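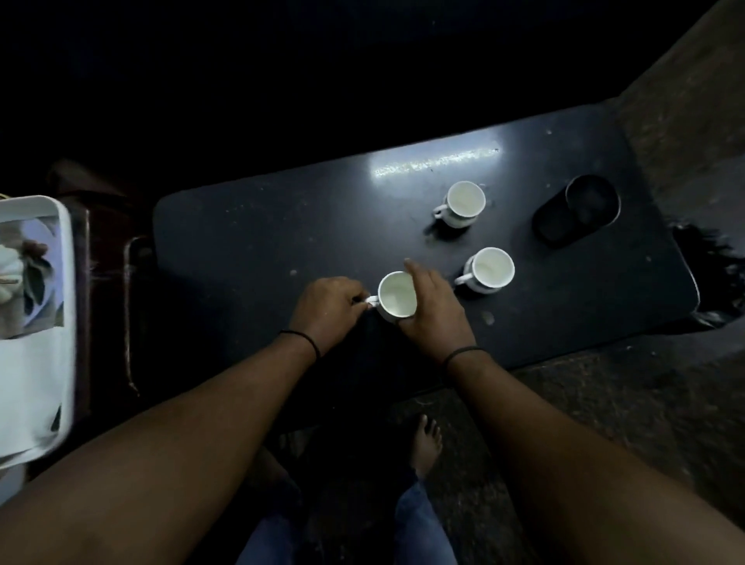

Zanetti Tea Station – Our Review After a Month at Work

Posted January 5, 2022

Quick one today, have a shift in 20 minutes.

So our place got the Zanetti in December. If you don't know it, it's an automated hot drinks and tray station. Milk, tea, sugar, it portions all of that by itself and drops the cups in a row on a belt. The hand work after that is still ours. Setting out cups, packing the tray, opening snack bags, carrying, clearing. I work the service side at Graststead, passenger catering, small crew, lots of trays.

Price first because everybody asks. Ours was 1,094 with the extra milk tank, 868 without it. Get the tank. Without it you are refilling all morning and then what did you buy it for.

What it does well

Pouring. Same level every cup, no drips down the side. Before, Subbarao Pai poured for the whole early shift and his wrist was done by ten. Now he doesn't pour at all. He likes that part.

Speed is good too. 872 cups on our busiest day and it only stopped once, for a clogged nozzle. Five minutes with hot water and a pin.

Cleaning – easy. Two parts come out, rinse, click back in. The manual makes it sound like surgery.

What it doesn't do

Anything with a handle, basicly. It can't turn a cup. It can't tell a chipped rim from a good one. We send out white cups with small handles and they come off the belt pointing every which way, so a person still has to put them right on the tray. Same with wrappers, napkins, little packets. Same with clearing up, which is half the job if you ask anyone who does it.

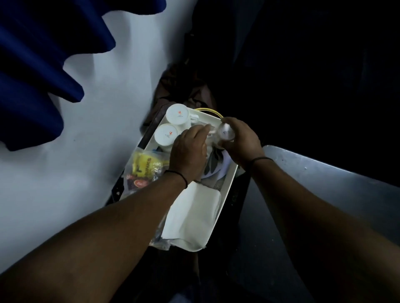 The Zanetti people sell a tray arm for this, the Drarura. We had one on trial for 2 weeks. Fine with stacked empty trays all the same way up. Give it a tray that came back with cups on their sides and a used napkin and it just waits. Little orange light. Then someone walks over and does it by hand. We sent it back.

What changed for us

OK this is the part I wanted to write about and the sales page won't cover it.

No one lost their job. Want to say that up front, we were all worried. But the jobs got different. Pouring used to be the sit down job, sort of. You stood in one spot, you talked to whoever was next to you. Now everybody is on trays and clearing, all shift, hands going the whole time. Nighat Satti says her feet hurt more than they used to and her shoulders hurt less. Kusum Yadav asked for rotation, an hour on trays then an hour on the snack bags, and we got it after the holidays. Big help. Should of been there from day one.
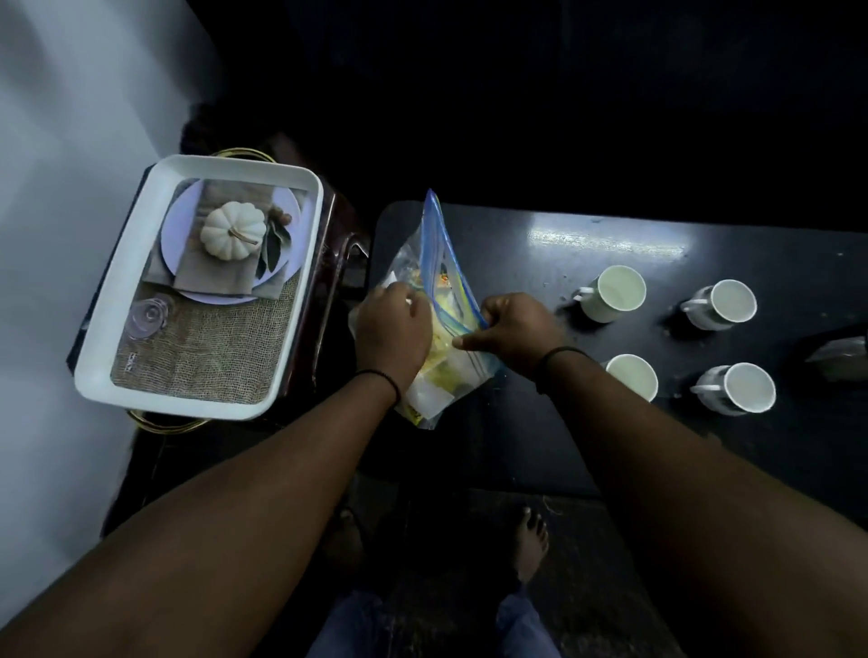
The bags are slow work. Zipper kind, you have to pull them open without everything jumping out, check what's inside, close them again. The old target for bags was set back when we had people free to help out. Then the machine came, and the target went up because "the pouring is covered now." Well yes, but the pouring was never what held us up. Yamuna Kulkarni took that to the manager with a week of times written down and the number came back down. If your workplace is getting one of these, write your times down BEFORE it arrives. You'll want them.

Also training. We got a half hour video. The video is for a diffrent model. Ask for a real person.

Noise – less than a dishwasher, more than a kettle. There's a beep when the milk is low and you can't turn it down.

Would I buy it again

The tea station yes. Four out of five. Buy it for the wrists, with the big tank. Skip the arm for now, maybe look again when it can deal with a messy tray.

Someone asked under the last review if it does the thick cocoa mix. Haven't tried, will do it this week and put the answer in the comments. Ok, got to go.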